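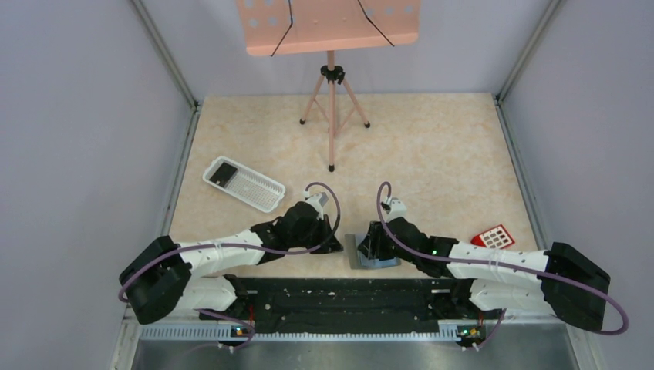
Sendungate practice-corner clear-out, May 2, 2021. The corner has been collecting other people's belongings since we started sharing it with Hegde and the Jorkance lot, and I was given the job of sorting out what stays. It was meant to take an hour. The pink music stand at the back stays, on the grounds that it is the only thing I have ever seen used for music. The white basket is for small stuff with no obvious owner, so by rights it should be the size of a bath. I put up 7 notices asking people to collect their things and got 3 replies, two of them about parking. 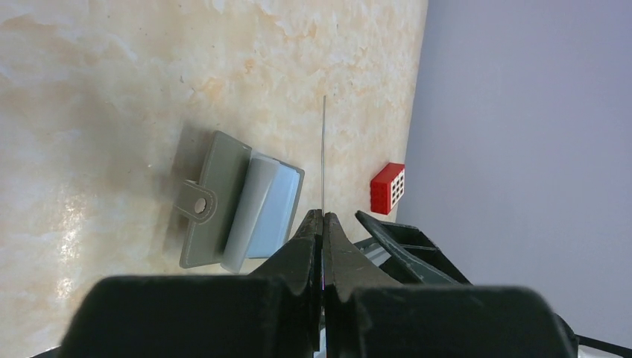
Geetha Unnithan wrote in to say that a wallet left lying about should go to the front desk at Wirkach the same day, and that she has been saying so for years. She also wants it known that the pink stand folds.

Point taken on the wallets. The grey-green one with the snap button is first on my list for the desk. The little red block has no such prospects, and I have grown rather fond of it. Claims by the end of May, please, after which I start giving things to my nephew.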